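Teaching a Small Arm to Put Things Away: Our Term Project Report

Plurkov Project, final write-up, submitted 21/09/2018
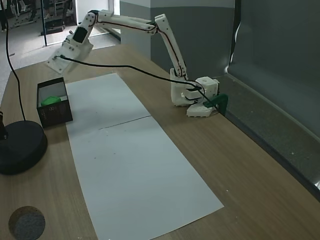
When we first proposed this project back in April, we thought the hard part would be the learning. We had read a fair bit about arms that pick up the knack of a task by copying a person, and we pictured ourselves spending most of the term fiddling with the network and watching the numbers go down. As anyone in the year above could have told us (and a few of them did, very kindly), most of our hours went into collecting the examples instead. So this report is mainly about that, and we hope it is useful to whichever group takes over the bench after us.

The task

We wanted something simple enough to finish in a term but not so simple that we could have written it out by hand as a list of positions. We settled on moving a small block between an open box and the tabletop. In half of the examples the block starts in the box and has to come out, and in the other half it starts on the table and has to go in. We called the two halves Ilisby and Iturra, after the two streets most of our group live on, and the names stuck so well that they ended up in all our folder names. Apologies to whoever has to read our code!

The arm

Our arm is white and 3D-printed, and it is clamped to the back edge of a wooden table. We printed the parts over a couple of weeks and had to redo several of them, mostly around the wrist, where our first attempts were too tight for the cable. Please leave more slack in that cable than you think you need. Ours pulled out twice during long reaches, and each time we lost the recording we were in the middle of and a good bit of our cheerfulness as well.

We also learned to check the clamp at the start of every session. It works loose a tiny amount over an afternoon of use, and you don't notice by eye, but the recorded joint positions start to disagree with where things really are on the table.

How we collected the examples

One of us guided the arm through the task using a second, matching arm as a handle, while another person reset the objects and kept the log. We swapped over every 12 recordings. Before we had that rule, the person at the handle would get tired and a bit sloppy, and you could see it plainly when we played the recordings back: wobbly approaches, long pauses, and now and then a grab that missed and had to be tried again.

We had a long and friendly argument about whether to keep the ones with a missed grab. Half of us felt that a clean set would teach clean habits. The other half said the arm was bound to miss sometimes when it was on its own, and it would need to have seen what a person does next. In the end we kept any recording where the block got to the right place without a hand reaching in to help, and threw out the rest.

By the end we had 72 good recordings of Ilisby and 65 of Iturra. We had meant to even them up, but the lab was booked out during the last week. We threw out nearly 22 others, mostly from the first two sessions when we were all still getting the feel of the handle.

Something we got wrong

For the first few sessions we put the block down in almost the same spot every time. It wasn't on purpose, it's just what your hand does when you're chatting and resetting things for the fortieth time. The first version of our model, which we named Zerevik, learned that spot beautifully and was hopeless anywhere else. If the block was a hand's width to the left, the arm would travel confidently to the old place and close on air.

After that we wrote a list of starting places before each session and worked down it in a shuffled order, and we turned the block a different way each time as well. It was slower and much less fun, but the next version of Zerevik was far better behaved, and it would at least head in the right direction even when it didn't manage the grab.

What we would do next

We'd like to try more than one colour of block, and to move the box as well as the block. We never recorded under evening light either, so we can't say how the model would cope with it. The recordings, the session logs and the list of starting places are all in the shared Plurkov folder, with a short note on which of the early files to ignore.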